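Hellimura Hand-Held Gripper: Bench Notes

The Hellimura is a two-finger gripper for recording manipulation by hand. I ran it against our older Kikell unit for 15 days, 200 grasps on each, with the same object list and the same operator, Dorothy Clegg. Most sessions were done in a dining area, on and near a table dressed with a patterned cloth.

The parallel jaws close evenly. Thin stock is the strong point: rods held at mid-pad stayed put when the wrist was turned. Wide, rounded items such as a mortar need a lower approach, and the operator has to watch the fingertips.

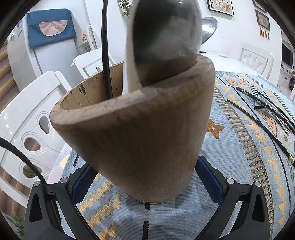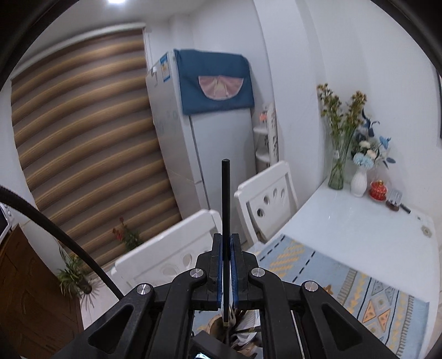
Blue finger pads, straddling a wooden mortar (first) and closed on a thin black rod (second).

Cabling is the weak point. It drags on cloth and wants a clip at the wrist. The Kikell routes its cable better but slipped on 8 grasps; the Hellimura slipped on three. Pad wear was slight by the last Monday. Tanner sells replacement pads, which I did not test.

At 500 dollars, I would buy it over the Kikell for small parts. For bowls and jars, either will do.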